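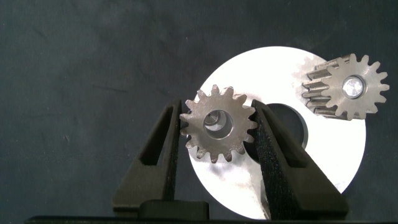 torquemada_jr wrote:
Had the same thing happen on a pick line for bushings. Before you touch the force setting again, check whether the gripper thinks it's holding something when it loses power. Ours opened. Every time. Took us way too long to find it because the arm stopped exactly where it should and everyone was looking at the arm.

gearhead_flund wrote:
Thanks, that is more or less where I ended up last night around the third cup of coffee. I'll put the whole story here so it's in one place, my first post was a bit of a panic (sorry!).

We're a small shop, the job is for Cervantes, little spur gears onto a disc, gears come off again, repeat. The arm is on a Tedel controller and the gripper talks to it through an adapter I put together myself. Close force was at 400 in the config, whatever unit that is, the manual just says "counts". It had run more than 3000 cycles without a dropped part.

Then in July it started letting go in the middle of a lift. Not slipping, letting go. Fingers open, gear falls, arm carries on to the place position and happily sets down nothing. No fault on the screen. The third time, the gear bounced off the disc and went across the room at knee height, and that's when I stopped the job and came here.

sprocket_aunt wrote:
No fault on the screen is the part I don't like. A part leaving the gripper should stop the arm, period. Do you have any grip check after the close command or do you just wait and go?

gearhead_flund wrote:
Wait and go :( There's a 200 ms pause and then it lifts. I know, I know.

oldmillwright wrote:
I'll be the grouch. You're gripping a gear on the teeth with soft-ish fingers. Tooth tips move, finger flexes, part rolls out. You don't need an electrical ghost for that. Grip it on the bore or cut a pocket in the fingers.

gearhead_flund wrote:
I'd buy that if the gear rolled out, but the log has the finger position going from closed to full open inside one sample. Flex doesn't do that. The fingers got told to open, or something reset and they opened by themselves.

oldmillwright wrote:
Fair. Still a lousy grip though.

gearhead_flund wrote:
No argument there, pockets are on the list!

So what I did today. I ran it with the gripper cable taped up in three different ways and did nothing but watch, hand over the stop button the whole time. With the cable in its usual route it dropped inside 10 cycles. With the cable hanging free, no drops all morning. Then I put it back the usual way and wiggled it near the wrist while the arm was paused and the fingers popped open right in front of me. I may have yelled.

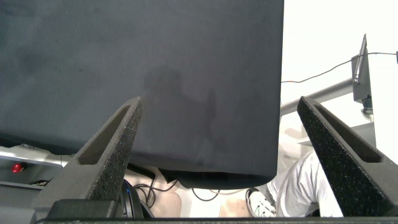 After that I pulled the connector and found one of the supply pins pushed back in its shell. Barely. It makes contact when the wrist is straight and loses it when the last joint turns past a certain point on the lift. Gripper browns out, reboots, and its default on boot is to open. The controller never notices because my adapter keeps sending it the last good status. So that bit is on me, I wrote it that way so it wouldn't nag during setup and forgot about it.

torquemada_jr wrote:
There it is. Boot-to-open, same as ours. See if there's a parameter for "hold on power up". On ours it was buried under the homing settings.

sprocket_aunt wrote:
Please don't stop at the pin. The pin is why it dropped, the stale status is why the arm kept moving. If you only fix the connector you'll be back here next year with a different wire. Make the adapter time out and drop the ready signal, and wire that to a stop.

kettle_of_bolts wrote:
Gonna disagree a little on the stop. We did a hard stop on gripper loss and the jerk was enough to throw parts that were still being held by friction. A controlled stop is gentler. We have it that way on the Medix cells and it's been fine.

sprocket_aunt wrote:
Controlled is OK by me as long as it really stops and somebody has to reset it by hand. What I don't want is auto resume.

oldmillwright wrote:
And put a screen up on the side where people walk. A gear at knee height is funny once.

gearhead_flund wrote:
Wasn't very funny the first time either. Polycarbonate sheet is ordered from the place in Flundmont, going up before it runs another cycle.

Found the parameter by the way, it's called "init motion" and it was set to open. Changed it to none. New connector goes on tomorrow with a strain relief this time, and I'm rewriting the adapter so a missed message means not ready. Does anyone have a number they like for the timeout? I don't want it tripping on every hiccup.

kettle_of_bolts wrote:
Log your message gaps for a shift first and set it off the worst one. Anything else is guessing.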